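Search this site Go

Nanmont (planner)

Nanmont is a motion planning and grasp selection package for robot arms that must take things out of shelves, cupboards and other places designed for human elbows. It was begun at Bollwood by Verna Tillman, who wanted a planner that would admit defeat promptly, and is now looked after by Rosalind Castellanos.

The package treats every compartment as a box with one open face. A camera supplies the picture, a detector proposes objects, and Nanmont draws up to 100 candidate approaches for each, throwing out any in which a knuckle would pass through a panel. Survivors are ranked by clearance. Earlier versions ranked them by speed, a policy remembered chiefly by the shelves.
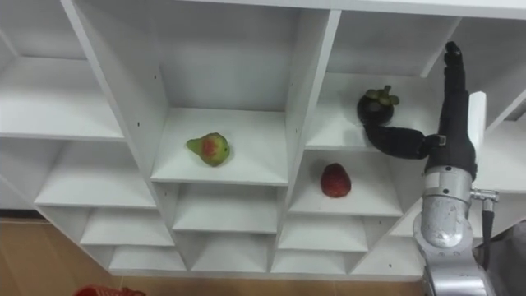

Fruit became the standard test load in the second release. It is cheap, varied in shape and records every excess of grip force in a form that can be inspected at lunch. A pear has a neck, which the grasp scorer likes more than it should, and a strawberry forgives nothing. The mangosteen was added by Castellanos, whose argument was that a dark fruit against a white board ought to be easy. The depth filter disagreed until September, when its threshold was rewritten.

Control is handled by a separate loop, Esposito, running at 2,000 cycles a second. It halts the fingers when contact is felt and reports back to the planner, which has 50 milliseconds to offer an opinion. If none arrives, the hand stays where it is - a behaviour the manual calls "holding" and users call other things.

Critics point out that Nanmont has no notion of an object behind another object. The Wenville branch adds one, at the cost of planning times long enough to make tea in. The two branches have been due to merge since the third release.

See also: Esposito (controller); Wenville branch; Grasp scoring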